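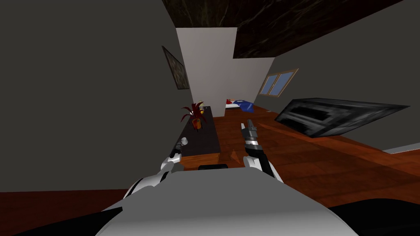
August, somewhere past eleven at night. I should be in bed, but I want to get this down before I forget which setting did what.

So, two grippers on one body. I finally gave in and stopped swapping them on the same arm, because every swap meant reloading the whole apartment and losing my place. Now the small white one (the Tusar) lives on the left and the big grey one with the skinny fingers (the Bakker) lives on the right, and I can run them back to back without touching anything. Should have done this in July!

The apartment is still the Kallomberg one, with the dark table and the spiky red plant in the orange pot. I'm fond of that plant. I'm less fond of the head camera, which I had tilted way over this evening to see whether the Tostow controller would cope when the view isn't level. It copes, sort of. The arms go where I send them, but my own brain doesn't, and I kept pushing the stick the wrong way and swearing at the TV on the wall.

Left arm first. The Tusar is easy to like. It's little, it closes square, and I can bring it right down by the table edge without worrying about what the rest of it is doing. The trouble is reach into anything wide. I tried it on the test mug over and over and it wants the handle or nothing. Closing force at 5 felt right, and at 2 the mug slid out every time.

The Bakker is another story. Those fingers are long enough that I keep misjudging where they end, and when I park the arm with them pointing up it looks like it's waiting to be called on in class. But it took the mug by the body on the first go, and then the bowl, which the other one has never managed. It's slow, though. There's a lag between my button and the fingers moving, and I can't tell yet if that's the gripper model or Tostow thinking it over.

I logged 769 grasps before dinner and the total for the month is now 2301, so at least the spreadsheet is happy. I haven't split it by gripper yet. I know I'll regret that.

One thing to fix tomorrow – the wrist on the right arm drifts when I hold still for a while. Not much, but enough that I come back from getting a coffee and it's somewhere else. I'm going to turn off the smoothing and see. If it still drifts I'll put the Bakker on the left and the Tusar on the right and find out whether the problem follows the gripper or stays with the arm.

Also: level the camera again before starting. My neck hurts from leaning sideways at the monitor for three hours.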